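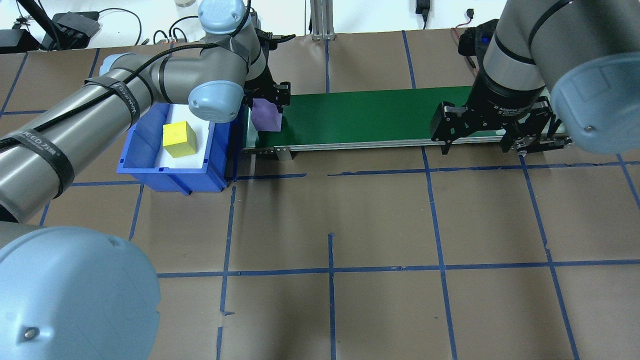

Progress report to the Rinholm fund, May 19, 2025

Dear friends at Rinholm,

Thank you again for your patience over the winter, and for the kind note that came with the second payment (it is pinned up over the kettle!). When I last wrote, in December, we were still arguing over how to lay out the table, and I'm very glad to say we have moved well past that.

The two-arm cube task is now our main piece of work. An operator guides both arms by remote control, passing cubes between the bin and the conveyor, and every run is recorded so that the Himness software can learn from it. We have 784 runs on disk, and 755 of them were good enough to keep. Most of the ones we threw out came from the early weeks, when all of us were still learning how gently you have to squeeze the hand controls.

Spyros Golob has trained 15 operators so far, and he has become a wonderfully patient teacher. New people tend to rush the left arm and forget the right one is there at all, so he now has them spend their first session moving one arm at a time, which has helped a great deal.

Two things are behind schedule. The spare gripper fingers from Dimitriou have not come, and the Mosex review of our recordings will need another 31 days. Neither should change the budget, and I'll send the revised spending sheet separately.

With warm thanks from all of us at Himness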